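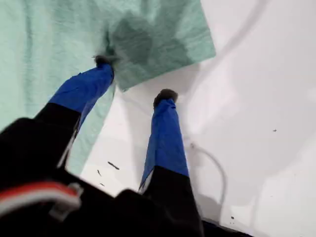

Sieglinde Sauerland thinks we are measuring the wrong thing. She read the last entry over lunch and told me that cloths per hour says little about the wiping bench, and that I should write down what people do with their hands on the days the arm runs. So this entry is mostly that.

November, Anthorpe workshop, wiping bench. Started 7 in the morning.

Setup as before. Two-finger gripper, blue sleeves on both fingers, gray pads on the tips. Mint cloths, white top. Program is the Buvau one with the slower close. Cable slack still goes out to the right in a loop. I want it clipped before we let the wrist turn further than it does now.

What the job was before: one person per shift took a cloth, wiped the panel top, folded the cloth to a clean side, wiped again, dropped it in the bin. Nearly 370 cloths on a full shift. People rotated out at the break because of the wrists. Böttcher kept the rotation list and it was the most argued-over sheet of paper in the building.

What it is now: the arm does the pick and the first wipe. A person does the second wipe, checks the edges, and clears anything the arm drops or bunches. The bench still has one person at it. The rotation list is gone, and I'm not sure that was a good idea. With the list gone the same people end up here, mostly the ones who don't mind the stopping and starting.

Things people told me this week, in no order:

- Wrists are better. Everyone says so.
- Waiting is worse. The arm is slower than a hand on the pick and you stand there.
- Two people said they can't talk to the next bench any more because they have to watch for the close.
- The second wipe feels like cleaning up after someone. Wrote that one down as it was said.
- The night shift wants a pause button on the left as well. Reasonable. Asked Ollow for a price.

On the pick itself. A cloth lying flat is the hard case. If the pads come down too near the border they catch one layer and the cloth trails. Further in is better, but then it bunches. A damp cloth weighs more on one side and hangs crooked, and the program has no idea. A person feels that without thinking and shifts their grip. For now the instruction is to hand the arm cloths with the damp part away from the border where we can.

Debris: specks on the white top again. Not tracing it today. Wipe the top down by hand before each run and note it on the sheet.

Back to Sieglinde's point. I've added a column to the run sheet for "hand went in", with the reason. Filled in by whoever is at the bench, not by me. No names on it. If the column is long at the end of the shift, the arm isn't saving anyone much, whatever the cloth count says.

To do:
Clip for the cable.
Second pause button, waiting on Ollow.
Ask Böttcher if he still has the old rotation list.
Try the close two steps slower on damp cloths only.
Move the stool back. Somebody took it when the arm went in and people want it for the waiting.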